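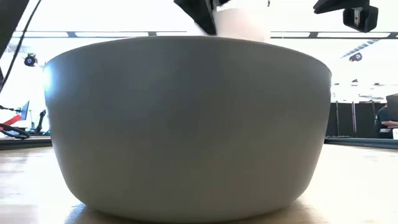 The bowl, from table height. Gripper on its way down behind the rim.

OK so budget post, quick one, Ravinder wants the list before lunch and I'm typing this with one hand and a bagel in the other.

Where we are. One arm station running, second one planned for October. I said last time I'd write down what we spend on the small stuff and I didn't, so now I'm going back through receipts. Never again.

Gripper fingers first. Spare pair from Clunevix is 253 dollars. Ouch. We printed our own for a while and they flexed, and then you spend an afternoon blaming the calibration. Farzad still says print them. Farzad doesn't do the calibration. I'm putting two pairs in the plan, one to use and one in the drawer.

Camera mounts. 99 each from Viden, bracket included, screws not included (why). Cheaper ones exist. We had a cheaper one, it drooped a little every day and all the recordings from that stretch are slightly off from eachother. So 99 it is.

Cables — 200 for the station. I had 60 in the first draft, which Yasaman circled twice. She's right. Longer runs, strain relief, clips, the sleeve stuff. Anything that hangs where the arm swings is going to get caught sooner or later and I'd like to pay for clips and not for a camera.

Props, another 200. This is the line everybody wants to cut. Bowls, cups, whatever goes in them. But the big round bowl is in nearly every task we run now and it's the only one that size we have, matte too, so no glare. If it goes we're stuck until a new one shows up, and the new one won't be the same shade. Buy three at once. Please.

Things I left out on purpose: new table (wood top is fine, stop asking), second monitor, the Brasside stand. Maybe the stand next year. Hamidreza has a quote for it somewhere and I havent seen it.

Still don't know about shipping. Last order the shipping was more than the brackets. If anyone has bought from Cunha and can tell me what they charge for small parcels, leave a comment, I check them at night mostly.

Spreadsheet goes up once I fix the tax column. It's adding tax to the tax.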